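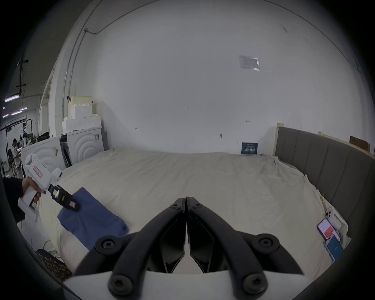 Trimo hand-held gripper kit, trial review, September. Present: Elfriede Schwaiger (chair), Damián Cisneros, Liesl Schnyder, Jabari Lukumay. Luzius Hubmann of Loltis joined by phone for items 2 to 5. The meeting opened at 2:10 p.m. at the bed station. Before sitting down the group looked over the setup for the cloth task, with the blue cloth folded on the off-white sheet and the white hand unit held over it. Elfriede noted that the sheet was wrinkled and asked whether the task sheet says anything about that. Jabari said it does not. She also asked that phones be kept off the bed when recording, as there were several up by the headboard. Agreed.

1. Minutes of the last meeting

Accepted with one correction. Under item 3, "Chin" should read "Chin upload tool" throughout. Chin by itself is the name of the storage project and the two were mixed up. Liesl has fixed the shared copy.

2. Trial results

Jabari reported. The trial plan called for 1000 recordings on the Trimo kit. The team made 1056. Of these, 31 were rejected at review. Most of the rejects were tracking losses when the operator leaned over the far side of the bed. A few were operator errors, mainly letting go of the trigger before the cloth was down.

The folding task went better than expected. Picking up the edge of a single layer is still hard. The fingertips tend to take both layers or none. Damián said that practice helps and that the operators were faster in the second half of the trial, but he would not want to promise this to the customer.

Luzius asked if the softer jaw pads had been tried. Jabari said they had not. The pads came in the second parcel and the team wanted to keep one setup for the whole trial. Luzius said Loltis would like to see results with the softer pads before Skimurow makes up its mind. Elfriede said the decision on the offer would not wait for it, but a short extra run could be done.

3. Handling and comfort

Liesl went through the operator sheets. Comments that came up more than once:

Trigger is fine for the first hour, stiff after that.
Wrist gets tired when working low over the mattress.
The cable is in the way on the left side. Operators step on it.
Status light cannot be seen while working.
Left-handed operators would like the thumb button on the other side.

Damián added that the cable is the one he hears about most. It should come up behind the operator and not curl around at floor level by the bed. Luzius said there is a longer cable with an angled plug and a belt clip, and that it can be supplied with the order at no charge. Elfriede asked for this in writing.

On the trigger, Luzius said the spring can be changed by the user. Liesl said the manual does not mention it. Luzius will send the page from the newer manual. There was some discussion about whether changing the spring affects the warranty. Luzius did not think so but will check.

4. Calibration

Jabari is not happy with calibration. It takes too long at the start of each shift, and if a unit is bumped it has to be done over. He would like a quick check that gives a pass or fail without running the whole routine. Luzius said a quick check is planned for the next software release. He could not give a month for it.

Damián said he has been marking units by hand after each calibration so the next person knows the state. This works as long as everybody does it. Liesl asked that it go in the shift log as well – the marks come off.

There was a question about time matching between the left and right units. Jabari has looked at this and found no problem in the files he checked. He has not checked the early ones from before the first update and will do so.

5. The offer from Loltis

The offer is for 4 kits, with spare jaw pads, charging stands and one year of support. Training is extra. Elfriede went through the terms and raised the following.

Support hours end at noon, which is no use to the late shift. Luzius will ask if this can be moved.

The offer counts a kit as one left and one right unit with a shared case. If one unit goes in for repair, the kit is down. Elfriede asked for a loan unit during repairs. Luzius said a loan unit is possible but it may be an older model. Jabari said an older model would be a problem, as the finger shape is different and the recordings could not be used together. Left open.

Software license: tied to the site. Skimurow may move the cloth work to the other room in the new year. Luzius confirmed that a move inside the same building is not a change of site.

Training: Damián does not think it is needed. Liesl would take the half-day version for the new operators only. Elfriede prefers to leave it out of the order and ask again later.

Luzius left the call at 3:05 p.m.

6. Discussion without Loltis

Jabari is for taking the kit. The reject count is lower than with the old units and the files go through the Chin upload tool without changes. Liesl is for it too, if the cable and the trigger spring are settled. Damián would take two kits now and the others after the software release. He does not like paying for calibration that is still to be improved.

Elfriede said a split order would probably lose the free stands. She will ask for a price both ways and bring it to the next meeting. No vote was taken.

7. Other business

The cloth for the folding task needs washing between shifts. Liesl will put up a list. A second set in the same color should be ordered so that work does not stop on wash days.

Jabari asked that the task sheet say whether the bed sheet is to be smoothed out before each recording or left as it is. Opinions differed. Damián prefers it left as it is. Jabari will write a line for each case and ask the customer which one they want.

8. Actions

Luzius: cable and clip in writing, manual page, warranty answer, support hours, loan unit.
Jabari: short run with the softer pads, check of early files, task sheet wording.
Liesl: wash list, second set of cloths, shift log column for calibration.
Damián: reroute the cable at the bed station.
Elfriede: prices for full and split order.

Meeting closed at 3:40 p.m. Next meeting to be set when the prices are in.

Minutes taken by Liesl Schnyder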